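Clusier Two-Finger Gripper Kit
Sold by Prorarwood. Ships with fingers, tag sheets and mounting screws.

People write to me every week wanting to know if this thing will do their chores. Short version: a few of them, slowly, and only if you set the bench up nicely! I've been running these kits on small jobs since May and I still fold my own towels.

Flat panels and anything with a crease are the hard part. A finger can get right up under the edge, and then you're at the mercy of how stiff the stuff is (thin card is the worst, it just bends away from you).

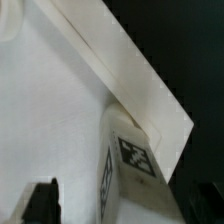

Sorting and tray loading

Now this is more like it. Small white cubes with a marker on top, a tray with raised walls, fingers opened wide - that's a job I'd hand over on a good day. My Tamuno test is 10 runs of the same pick, and I want 8 clean ones before I'll call a setup usable.
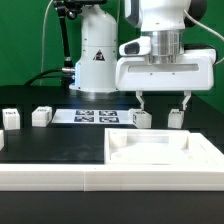
Lighting matters more than folks expect, so do a practice run at the hour you plan to work. If your shop gets strong sun at 4 p.m., pull the blind. Keep the printed sheet flat, too, and don't laminate it - the glare drives me nuts.

The fingers are white and they show every smudge. A damp cloth is fine on the body, but go easy around the tags and let everything dry before you power up.

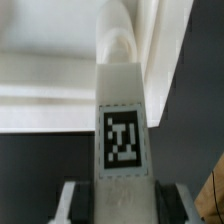 Spare tags come in packs of 8 and the Ceseo adapter plate is sold separately. I'd get the plate now if your arm is an older one, because the bolt pattern is different and you'll be mad at yourself later.

Kit price: $484
Spare finger pair: ask us, stock comes and goes
Rated for 300 hours between finger changes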